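Tiempo de lectura: 8 min

Mesa de corte: ¿la subo o me compro otra? (la espalda ya no me da)

retalypunto
Hola a todos, que escribo poco pero os leo mucho. Os cuento mi drama. Llevo cosiendo desde jovencita y siempre he cortado en la mesa del comedor, que es la que había, y nunca me había quejado. Este invierno me dio por hacer unas cortinas para toda la casa (sí, toda, no sé en qué estaba pensando) y después de la segunda ventana no podía ni ponerme los calcetines. Tengo 44 años, que tampoco es para andar así.

El caso es que he heredado de mi cuñada una mesa blanca rectangular bastante apañada, lisa, que va perfecta para extender tela, pero es de altura de comer. Y claro, yo mido lo que mido, y cortando de pie me quedo doblada. Si me siento no llego al otro lado y acabo tirando de la tela, y ya sabéis lo que pasa cuando tiras de la tela.

Dudas: ¿la subo con algo debajo de las patas? ¿La vendo y busco una alta? ¿Y cómo de alta, que cada web dice una cosa?

doñapespunte
¡Bienvenida al club de las lumbares! Yo la subí y no me arrepiento nada. Busca "alzas para cama", son unos conos de plástico que se ponen debajo de las patas. Las mías levantan 16 cm y me costaron 31 euros en una tienda de ortopedia del barrio, que ya sé que por internet las hay más baratas pero me las quería llevar puestas, como quien dice.

Lo de la altura: ponte de pie, brazos caídos, dobla los codos como si fueras a coger una bandeja. La mesa tiene que quedar un poco por debajo del codo. No hay más misterio.

jcabrera_tapicero
Siento llevar la contraria en la primera página, pero las alzas de cama en una mesa de corte me parecen mala idea. Una cama pesa muchísimo y no se mueve de lado. Una mesa en la que te apoyas con una mano mientras la otra empuja el cúter circular recibe empujones laterales todo el rato. He visto una mesa salirse del cono y fue a parar al suelo con una pieza entera de terciopelo encima.

Si la mesa es buena, patas nuevas. Se desatornillan las viejas, se ponen unas regulables y a correr. Y si no es buena, dos caballetes regulables y el mismo tablero encima.

doñapespunte
Hombre, Cabrera, tú es que te apoyas con el peso de un armario. Las mías llevan años ahí y ni un susto. Eso sí, la mesa la tengo pegada a la pared por un lado, que igual ayuda.

jcabrera_tapicero
Pegada a la pared, acabáramos. Entonces no puedes dar la vuelta a la tela, que para mí es media vida. Cada uno con lo suyo.

retalypunto
Yo necesito darle la vuelta, eso seguro. Con las cortinas me pasaba el día yendo de un lado a otro como una peonza.

Medí ayer lo del codo y me faltaba más de un palmo, así que sí, toca subir. ¿Los caballetes regulables no bailan?

hilvanes_de_lola
Bailan los malos. Yo tuve unos y cada vez que apretaba con la tijera se me iba el tablero, una desesperación, acabé poniéndole gomas de las de la alfombra entre el caballete y la madera. Ahora tengo la mesa Callia, la plegable con alas, y estoy encantada de la vida. Se pliega entera, la metes detrás de la puerta y cuando la abres te cabe un abrigo de adulto en una sola puesta. Pegas: las ruedas. Pierden el freno con el tiempo y hay que echarles un ojo.

marcosyagujas
La Callia la tuve yo y la vendí. No digo que sea mala, ojo, pero la junta entre el tablero central y el ala hace un escaloncito y ahí el cúter salta. Para patrones en papel va fenomenal, para seda es un suplicio. Le puse encima una base de corte grande y aun así se notaba.

hilvanes_de_lola
¿Escaloncito? A la mía no le pasa. ¿No la tendrías mal montada? Los tornillos de las bisagras se pueden regular, viene en la última hoja de las instrucciones, la que todo el mundo tira.

marcosyagujas
Pues igual la tiré, no te voy a decir que no 😅

trevor_bellamy
Buenas, soy Trevor, vivo en Cádiz desde hace mucho pero perdonad si se me escapa alguna falta. Yo no coso, encuaderno, pero de mesas he sufrido lo mismo y me meto en la conversación porque creo que os estáis centrando solo en la altura y la mitad del problema es la postura de la cabeza y hasta dónde alargáis los brazos.

Una mesa puede tener la altura correcta y que trabajes doblado igualmente porque es demasiado profunda. Si lo que estás cortando queda lejos del cuerpo, echas los hombros hacia delante, bajas la cabeza y te quedas así un buen rato sin enterarte. A mí me pasaba con las guardas grandes. Lo que hice fue mover el papel y dejarme quieto a mí, o rodear la mesa, pero nunca estirarme por encima.

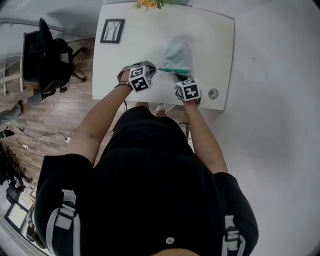 Los dos brazos hacia delante y la espalda encima de la mesa.

Mi fisio me dijo que mirase dónde caen los hombros: si están por delante de la cadera, mal asunto. Desde entonces me pongo con la barriga tocando el canto, que al principio parece una tontería, y pongo un pie en un taburetito bajo y voy cambiando. Con eso y nada más dejé de tomar pastillas los fines de semana. La mesa la subí después, cinco centímetros nada más, con unos tacos de madera atornillados.

Ah, y otra cosa, quitaos peso de encima antes de poneros a trabajar. Yo llego al taller y muchas veces empiezo "solo un momentito" con la mochila todavía colgada y cuando me doy cuenta llevo una hora. Las cervicales lo notan.

retalypunto
Trevor, me acabas de describir. Soy de las que se tumban encima de la mesa para llegar a la otra punta en vez de dar la vuelta, por pura vagancia. Y yo con el bolso cruzado, que es peor que la mochila porque va todo a un lado.

Lo del pie en el taburete lo voy a probar hoy mismo, que tengo el de los niños para lavarse los dientes.

doñapespunte
Lo del taburete funciona, mi madre planchaba así, con un pie en el travesaño de la tabla. Y se pasaba las tardes enteras planchando.

jcabrera_tapicero
De acuerdo con el encuadernador en casi todo. En lo de la barriga al canto no, que según qué tripa tenga uno se queda más lejos que antes 😂 Hablando en serio, en tapicería se trabaja mucho agachado y lo que salva es parar. Yo me pongo música y cuando se acaba el disco, paro y me estiro. Discos, no listas de esas que no se acaban nunca.

Sobre los tacos atornillados: eso sí. Madera maciza, de la misma sección que la pata, espiga o tornillo largo y cola. Se queda firme.

nuriabies
¿Y nadie va a hablar del suelo? Porque podéis tener la mesa a la altura que queráis, que si estáis descalzas sobre gres os va a doler todo desde el talón para arriba. Yo compré una alfombrilla antifatiga, la Plustuno, y para mí fue un cambio más grande que el de la mesa. Lo malo es que atrae los hilos como un imán, pero se sacude y ya.

marcosyagujas
La Plustuno me pareció muy cara para lo que es, espuma con una tela encima. Puse dos esterillas de yoga viejas dobladas y me sobra.

nuriabies
Las esterillas resbalan, y con unas tijeras de sastre en la mano a mí me da respeto. Pero vamos, que para gustos.

hilvanes_de_lola
Yo coso en zuecos de enfermera desde hace años. Feos como ellos solos. No me los quito.

retalypunto
Pregunta tonta aprovechando que estáis todos: la mesa heredada tiene unas marcas grises de jaboncillo y algo pegajoso de celo viejo. Me da miedo que manche la tela blanca. ¿Con qué la limpiáis?

doñapespunte
Para el celo, aceite de oliva con un trapito, lo dejas un rato y luego lavavajillas para quitar el aceite. Pero quítalo bien, eh, que una gota en la tela y lloras.

marcosyagujas
Alcohol y listo. Yo uso el Clenex en espray, el del tapón verde, y se lleva el pegamento a la primera. Prueba antes por debajo, donde no se vea, por si el acabado es delicado.

jcabrera_tapicero
Aceite en una mesa de corte, madre mía. Alcohol, alcohol.

doñapespunte
Hoy estáis todos contra mí, me voy a hacer croquetas.

trevor_bellamy
En encuadernación tenemos pánico al aceite, así que voto alcohol también, lo siento. Las croquetas las apoyo.

retalypunto
Jajaja. Bueno, actualizo, que luego me da rabia cuando la gente abre hilo y desaparece. El martes fui a Lim, la ferretería grande que está saliendo hacia el polígono, con las medidas de la pata apuntadas en la mano. El señor del mostrador me cortó cuatro tacos de haya y me puso los tornillos en una bolsita. Me convenció de llevarme también unas conteras de fieltro, porque mi suelo no está recto.

Mi marido los atornilló por la noche, y cojea un pelín de la esquina de la ventana pero con un cartón doblado se queda quieta. He cortado un vestido entero y hoy me he levantado sin hacer el ruido ese de señora mayor. Las cervicales todavía me tiran. Me pillé dos veces tumbada para llegar al fondo, así que eso es cosa mía y no de la mesa.

nuriabies
¡Qué bien! El fieltro cámbialo de vez en cuando, que coge porquería y luego raya.

jcabrera_tapicero
Haya, bien elegido. El cartón doblado no me lo cuentes más, por favor. Lija un poco el taco de la esquina contraria y se acabó el problema.

retalypunto
Es que ya está atornillado y pegado...

jcabrera_tapicero
Pues entonces cartón.

hilvanes_de_lola
Sube foto del vestido cuando lo tengas. ¿Qué tela es? Porque si es viscosa yo tengo otro hilo entero de quejas.

retalypunto
Viscosa, sí. De flores. Y se me está yendo el bies del escote por todos lados, abro hilo nuevo esta noche.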